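I've been meaning to write about Teodora Omerović's little show at Skundside since I got home from it, and here we are in July 2026 and I'm only now sitting down with a cuppa to do it properly.

I first came across her work in October, when a friend lent me the catalogue from the Stuslow print fair (I still have it, sorry!). She makes linocuts, mostly — reduction prints, where you keep carving away at the same block between colours, so there's no going back for another run. The new series has six of them, all of the river flats where she grew up, and I must have stood in front of the second one for a good quarter of an hour. It's got this muddy olive in it, laid over a warm grey, and the paper shows through wherever the water catches the light. My sister wandered off to look at the ceramics and had to come back and fetch me.

She told us she'd pulled around 3000 proofs over the years and kept hardly any, which made me wince a bit, I'll admit. The ink is Matić, the slow-drying one, and she swears by it for humid weather. 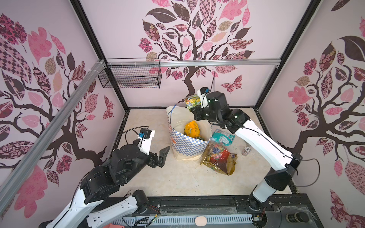 *Photo: Umow Pictures*

Since then I've dug my own carving tools out of the laundry cupboard and ruined two perfectly good blocks. The third is coming along, though — a magpie, or something in that neighbourhood — and I'll put it up when it's dry. If you're anywhere near Skundside, do pop in. Parking's easiest round the back.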